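Tikport gallery: teaching by hand

Hello and welcome to the picture page! Anum Bukhari asked me to put something up for the people who came to our open evening and wanted to know what we'd been doing since, so I've dug through the folder and written a bit to go with it. The full write-up is with Hendrik Van der Linden for checking and won't be out before August, so treat this as the friendly version.

The short story is that we teach a robot arm to pick things up by doing the job ourselves first. You hold a gripper in your hand, there's a camera on it, and you go and grab the thing as you normally would. The arm later learns from those recordings. Lots of groups work this way now, and we didn't invent it. Our bit (called Darkilura, after a very long lunch) is about the moment just before the fingers close. We wanted to know whether people who slow down there give the arm better examples than people who swoop straight in.

I was sure slow would win. I even put a cake on it! We recorded 3,000 grasps with 32 different objects, half of them done slowly and half at whatever speed felt natural, and then trained one model on each half. Same arm, same table, same objects for both.

Well, I owe Sohail Durrani a cake. On plain boxes and tins there was nothing between the two. On the awkward shapes the natural-speed model did better, and it missed 13 fewer grasps in the final test. Areeba Virk reckons the slow recordings are full of tiny dithering movements and the model learns to dither too, hovering over a thing and never quite committing. I've watched the arm do it and she has a point, it looks just like me choosing a sandwich.
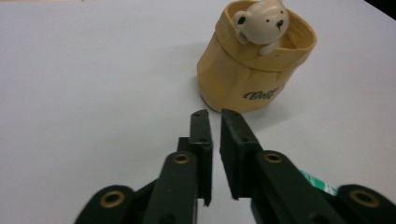 The approach is the stretch we ended up arguing over most, the last little way with the fingers still open. Farzana Pirzada marks up every recording by hand and has to decide where "getting near" stops and "grasping" starts, which is harder than it sounds when the object has no straight sides. The tan sack with the cream bear peeping over its rolled rim is a good one for that: do you aim for the creased body, or does that thick cuff count as the widest part? Farzana and I marked the same batch separately and disagreed all over the place, so we now have a written rule for rims and cuffs, and it's 2 pages long.

Next up is the same test with people who've never held the gripper before. Sohail thinks beginners will be slow whether we ask them to be or not. I'm staying out of the betting this time. If you fancy having a go, leave your name with Anum and she'll find you a slot.

Page last updated 2018-07-06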